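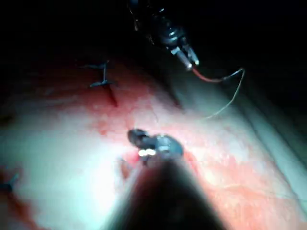

Manon Beaudoin recorded the vocals for "Rastari" in a parish hall with 47 seats and a 3-second reverb tail. The choir stood in a half circle. Two microphones hung over the center aisle.

"We tried close mics in May and threw those takes out," she said. "The consonants were too sharp and the low voices lost their body."

Gervásio Lacerda, who mixed the album for the Lachance label, left the choir uncompressed and cut a narrow band at 800 hertz. "The hall rings there," he said. "You hear it most on the second hymn, when the altos hold the fifth."

The organ was tracked separately. Beaudoin had wanted it live, but the blower noise leaked into every quiet passage. Huguette Gauthier played to a click in one ear.

"I don't like a click for hymns," Gauthier said. "The breath at the end of a line has no fixed length. We programmed the pauses by hand, verse by verse."

The first vinyl pressing is 1,199 copies. Lacerda is still checking the test discs for side B.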